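Comment plier un haut à manches raglan ?

Temps de lecture : 2 min

Les manches partent du col et je ne trouve pas la couture d'épaule. Mes piles penchent toujours. Tiroir Vusonton, 60 cm de large.

Réponse 1
Roule-les, ça va plus vite.

Réponse 2
Oublie l'épaule et prends le col comme repère. Pose le haut bien à plat sur une table, étire les deux manches de chaque côté, lisse le corps jusqu'à l'ourlet.

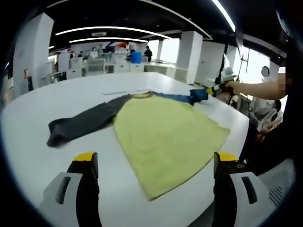
Ensuite tu rabats une manche sur le corps, puis l'autre, et tu plies en 2 dans la hauteur. Si c'est épais, type molleton, pas de troisième pli.

Réponse 3
Pareil, sauf que je plie sur le lit.

Questions liées
Ranger des pulls dans une commode Drinden
Laver une polaire Kos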